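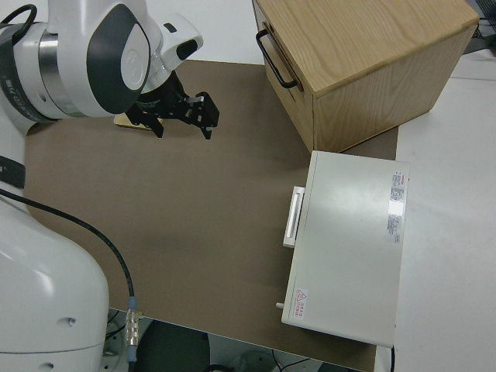 Hidico Issues Revised Care and Repair Terms for Zekgate Countertop Ovens

FLORKUSSTEAD, 2025-03-28 – Hidico, a maker of small kitchen appliances, today published revised care and repair terms for its Zekgate line of countertop ovens. The terms apply to all Zekgate models sold through the company's own store and through its retail partner, Padilla. They replace the terms printed in the owner's booklet.

The standard warranty period is extended from 2 years to 3 years from the date of purchase. The extension covers the heating elements, the thermostat, the timer, the door hinges and the power cord. It does not cover the crumb tray, the wire rack or the baking pan, which are treated as wear items and remain available as spare parts. Owners who bought an oven under the earlier terms receive the longer period if the original warranty had not run out by the end of February.

The revision follows a review of 873 service records held at the Florkusstead repair center. Door hinge wear was the most common reason for a repair request, followed by timer faults and damage to the power cord at the point where it enters the housing. Hidico has changed the hinge pin and added a longer cord sleeve on ovens now leaving the plant. Both parts fit earlier Zekgate models and will be used in all warranty repairs.

Requests can be filed online or at any Padilla service counter. The owner must supply the serial number, found on the rear panel, and proof of purchase. A gift receipt is accepted. Ovens should be unplugged, fully cooled and emptied before they are packed for shipping. Racks and trays should be kept at home unless the request concerns the rack supports. Hidico pays shipping both ways for covered repairs. If a repair cannot be completed within 20 working days of arrival at the center, the owner may choose a replacement unit of the same size. 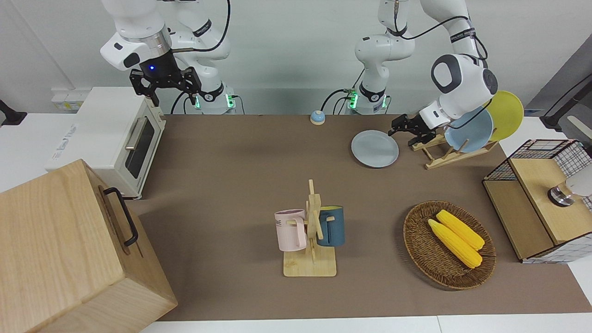

White toaster oven on a brown tabletop mat.

The care section has also been rewritten. The crumb tray should be emptied after each use and washed by hand. The inside walls should be wiped with a damp cloth and mild soap; oven sprays and steel wool damage the coating and are listed as exclusions under the new terms. Heating elements should not be scrubbed. Clearance at the sides, back and top must follow the figures on the rating label, and the cord must not pass over or behind the housing while the oven is in use.

Damage caused by foil touching the heating elements, by use outdoors or by use with an extension cord remains excluded. Commercial use is excluded as before.

Spare parts can be ordered by model number from the Hidico parts desk. The revised booklet is available for download, and printed copies can be requested at no charge from Padilla service counters.

About Hidico
Hidico designs and builds countertop ovens, kettles and hot plates for home use. The company is based in Florkusstead, where it runs its assembly plant and repair center.

Press contact
Hidico Press Office, Florkusstead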